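Comment apprendre à un robot à plier un pantalon ?

Tu sais plier ton pull, toi ? Moi, à ton âge, je le roulais en boule et je le poussais au fond du tiroir. Maintenant je travaille au laboratoire Clekmont, et mon métier consiste à montrer à des robots comment on range le linge. Ma mère en rit encore !

Un robot ne comprend rien si on lui dit « plie ça proprement ». Il lui faut des exemples, plein d'exemples. Alors notre équipe prend une pince avec deux doigts jaunes, on la tient à la main et on fait le travail nous-mêmes : attraper un tissu, le soulever, le reposer. Des caméras fixées sur la pince enregistrent tout. On appelle ça apprendre par démonstration, un peu comme quand tu regardes quelqu'un faire ses lacets avant d'essayer.

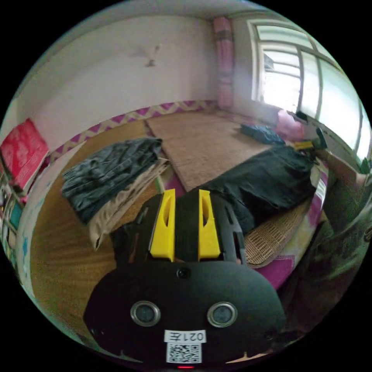
Le plus difficile, c'est que le tissu change tout le temps de forme. Un cube reste un cube, même si tu le fais tomber. Un drap, lui, fait des plis partout, et jamais les mêmes ! Pour notre projet, qui s'appelle Usia, on a donc travaillé dans 9 maisons différentes, avec leurs tapis, leurs rideaux et leur lumière à elles.

Ensuite, l'ordinateur regarde les enregistrements et cherche ce qui revient souvent – par exemple, où les doigts se posent avant de tirer. Puis le robot essaie à son tour. Avec les exemples d'une seule maison, il a réussi 2 pliages sur 60. C'était la catastrophe, il attrapait surtout du vide. Avec ceux des neuf maisons, il s'en sort bien mieux, sauf pour les chaussettes (je crois qu'il les déteste).

Si tu veux essayer chez toi, prends deux cuillères en bois et plie une serviette sans la toucher avec les mains. Recommence ensuite sur un lit, puis sur un tapis, et regarde ce que tu changes dans tes gestes.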